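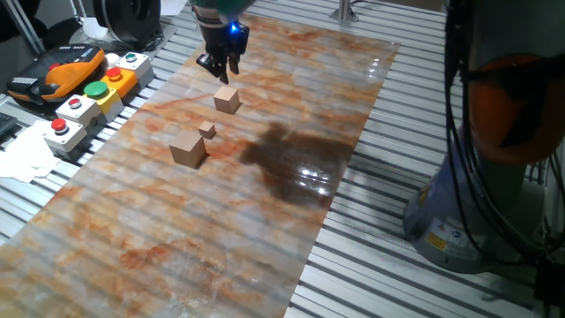 Bench and table walk-round, Dranisier workshop, June 2022
Done by: Angharad Ellis
Read over by: Korkor Owusu

Hi all, my turn with the clipboard again! Same list as in February, except Korkor asked me to write proper comments this time instead of my usual row of ticks, so settle in. I've put OK, FIX or ASK next to each item. FIX means there's a name on it. ASK means I wasn't sure and I'd like somebody who knows better to come and look.

1. Table surface clean and dry
OK, mostly. I ran a cloth down the aluminum slats and it came up grayer than I'd like. The grooves collect everything (sawdust, crumbs of eraser, one staple). A soft brush gets down in there much better than a cloth does, and there's one hanging by the sink now. Please hang it back up!

2. Used paper towels cleared away
FIX, and it's a small one. Crumpled towel on the left end of the table, next to the push-button boxes. If it's been used, bin it, and if it hasn't, it's still going to end up under somebody's elbow. Josefien is moving the bin closer to that end.

3. Marble-pattern panel: flat, no rocking, edges sound
OK. I pressed on all the corners and it stayed put. No chips that I could feel along the edges, and I did go round the whole thing with a finger. It sits diagonally across the slats, and I know a couple of you would like it square. I don't mind either way as long as it's supported underneath, so diagonal is fine by me.

4. Glare on shiny surfaces
ASK. The panel is really glossy and the light bounces straight back off it, with a big dark shadow across part of it as well. You can lose sight of a small thing in there pretty easily. Els, could you come and see whether tilting the lamp helps? I tried standing in different spots and it's better from some than others. If tilting doesn't do it, I'd like to try a matte sheet on top.

5. Wooden cubes: splinters, cracks, loose corners
OK. I picked up the large, the medium and the small one and rubbed every face with my thumb, which is my very scientific splinter test. The big one has a slightly rough edge on one side, nothing that would catch. I gave it a few strokes with fine paper anyway while I was there. Cubes go back in the Enriquez tub at the end of the day, please. The small one rolls under things if it gets knocked on the floor and I've crawled after it enough.

6. Push-button boxes: can be reached, nothing on top of them
FIX. All the buttons moved freely under my finger and none of them stuck, so that part is good. But one of the little white boxes was partly tucked behind the orange-and-black pendant, and I want every box where you can see it and slap it without looking twice. Veerle will mark out a spot for the pendant with tape so it has its own place to live.

7. Buttons labeled
ASK. We've got red buttons on white boxes, a red one on a yellow box, and a big green mushroom on another yellow box. I know which does what. Josefien knows. Would a visitor? I'd like a short word on each box in thick black pen, facing the person standing there. Korkor, you have the nicest handwriting.

8. Pendant: keys and casing
OK. Wiped the black face with a barely damp cloth. Keys all click.

9. Cables clear of the walkway
OK today. The black ones on the right side run down toward the corner and I tugged gently to make sure nothing was pinched. I'd still like a clip down there before the floor gets mopped again. It's on the Drarnora order, along with the tape.

10. Warning labels readable
OK. The yellow one on the gray base is in good shape and so is the white one next to it. If you're wiping down there, use water only, no spray. We lost a label to the spray in February and the replacement took ages.

11. Keyboard
FIX (me). It lives too close to the left end of the table and I've leaned on it myself. I'm going to put up a small shelf, 20 inches wide, and it can go on that.

12. Floor under and around the table
OK. Swept, dry, one pencil recovered. Whose is the green pencil?

13. First aid box
FIX. Box is on the wall and it opens, but we're down to 5 bandages and the tweezers are gone again. Veerle is restocking. If you borrow the tweezers for a splinter, lovely, that's what they're for, just put them back after!

14. Extinguisher
OK. Needle in the green, pin in, tag signed. Tag number ends in 790, in case anyone is matching it up with the sheet by the door.

15. Way out clear
OK, after I moved the Flalirance boxes. They were stacked half across the door. I've put them by the coat hooks and they can't stay there either, so Els, could you find them a home?

Anything with FIX on it should be done before the 26th, and I'll come round again to check the tape and the bin. If something's wrong on here or you think I've been too soft on item 3, write it on the back of the sheet.

Angharad

Added by Korkor: read it all, fine with me. I'll do the labels. Green pencil is mine.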